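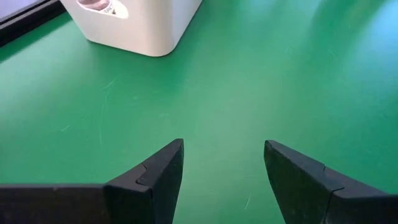

Sunday, bins and table top.

Went over the green top before sorting. Scratches are surface marks, the longest one curved, left of center. Can't feel any of them with a fingernail. Left as is. Glare on the right half is bad with the blinds up, so labels get read on the left side.

White container with the oval cutout stays on the table for now. Contents not sorted yet. It goes on the Brorby list as mixed, line 22, until someone empties it and writes down what is in there.

Clear bin: long side parallel to the table edge, handle cutout to the left. Rim is straight along the long side and rises at both ends, so a flat lid will not seat. Tried the Fitzgerald lid, wrong profile. Retora sells a shaped one, part 1588, not ordered.

Wall clarity is good enough to check the floor of the bin from the side. 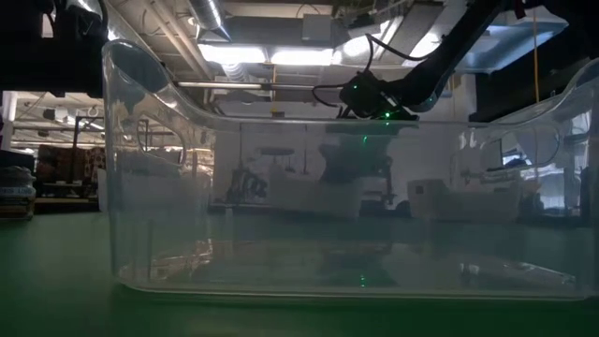 Do the clear bins need labels if the contents show through the walls?

They do, one on the short end under the handle, same format as the white ones.

Load limit for the shelf is 300 N per board according to the Brirus sheet. Keep full bins on the lower board.

To do:
- wipe table top, water only
- empty and list white container
- 7 blank labels left, print more
- check whether the old lids fit anything before they go out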